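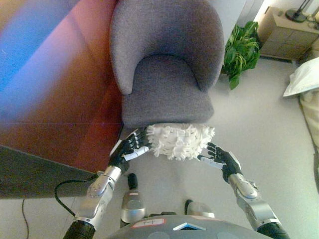

Food festivals should stop selling tasting tokens. The token is a private currency with one issuer, no fixed exchange rate, and an expiration date measured in hours. I have spent enough weekends on both sides of the counter to think the arrangement does more harm than its defenders admit, and I want to set out the case with some attention to the mechanics.

The usual system works as follows. A visitor pays at the gate and receives a strip of tokens. Each stall charges one or more tokens per portion. At closing, the stall hands its tokens to the organizer, who counts them and pays out a share of the face value some days later. Unused tokens are not refunded. The Erberg street food weekend runs this way, and so does the Zapata harvest fair every August, with small differences in color and paper stock.

## Rounding

The first defect is resolution. A token worth three dollars can only express prices in steps of three dollars. A cook whose dumplings cost enough to justify a four-dollar price has to choose between losing a dollar and charging six. Most choose a third option and change the portion until it fits the token. Four dumplings become three. The broth is ladled to a lower line on the cup.

Portions set this way have little to do with what the dish needs. A braise served in two bites is mostly sauce. A flatbread cut into eighths goes stiff before the visitor has walked to a table. Some foods tolerate miniaturization, mainly fried ones, and a token festival drifts toward those foods over a few seasons. At Erberg the stews went first, then the whole grilled fish. Last year I could get fritters at nearly every other stall.

Half tokens have been tried. They help with pricing and double the counting work, and stalls run out of them by midafternoon.

## Breakage

The second defect is the money left over. In the gift card trade, value that is sold and never redeemed is called breakage. Festivals seldom use the word, but they budget for the thing.

Zapata posted its token totals on the notice board after the last fair, for which it deserves credit. Visitors had returned home with 3969 tokens unspent. At three dollars each, that is $11,907 paid for food that was never cooked or served. The organizers listed it as income. No stall received any part of it.

I don't claim this is dishonest. The terms are printed on the strip. My objection is that it gives the organizer a reason to prefer long lines. A visitor who waits in line for most of an hour spends fewer tokens than one who does not, and the organizer has been paid either way. The stall carries the loss in unsold food. Any payment system in which slow service benefits the people who plan the layout should be looked at with suspicion.

Bundle sizes deserve the same look. Strips of ten, with dishes mostly priced at three, leave one token over for anyone who buys three dishes.

## Delay

The third defect is settlement. A small stall buys meat, oil, and produce before the event, usually on credit or out of savings. Under a token system it takes in nothing usable during the weekend. If it sells out by noon on the first day, it cannot use the morning's takings to restock, which is the one moment when cash would turn directly into more food. Larger vendors can absorb this. The one-table operations, which are the reason many of us attend, often cannot.

Counting adds its own losses. Paper tokens get wet, stick together, and fall behind the fryer. A tray of 300 tokens takes two people a fair amount of time to count at the end of a fourteen-hour day, and the organizer's count is final.

## The defense

The argument for tokens deserves a proper answer.

Organizers say tokens speed up the line. This was true when the alternative was making change from an apron pocket. It is less true when a card reader clears a sale in a few seconds, and it ignores the line for the tokens themselves.

They also say tokens make the organizer's percentage easy to collect. I accept this. A festival has to pay for water, power, toilets, and trash removal, and a share of sales is a fair way to do it. But the same share can be taken from card totals, or replaced with a flat pitch fee scaled to frontage.

The strongest argument concerns visitors without cards. Any replacement has to take cash. That means a float at every stall and a lockbox, and it will cost something.

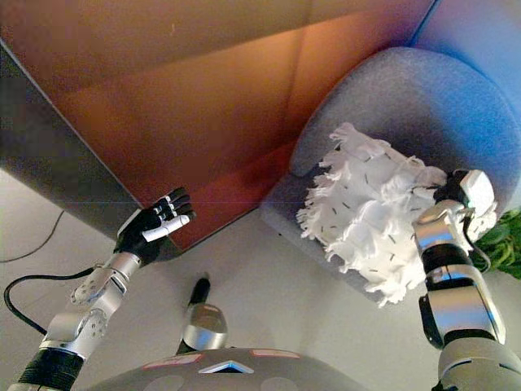
## What Plurutano does

The Plurutano noodle and grill weekend dropped tokens two seasons ago. Entry is free. Stalls take cash and cards, set prices in quarter-dollar steps, and pay a flat fee in advance. Each stall must offer one dish in a small size, at a price posted on the front of the counter. That last rule keeps the tasting format alive, and I would copy it before anything else.

Zerken, a smaller event, has adopted the same rules with a reduced fee for first-time stalls. It recorded 2432 small plates sold on its opening day. I can't compare that figure with earlier years, as the old tokens did not distinguish between sizes. I can report that there was a lamb stew, served in a full bowl, and that it cost $7.25.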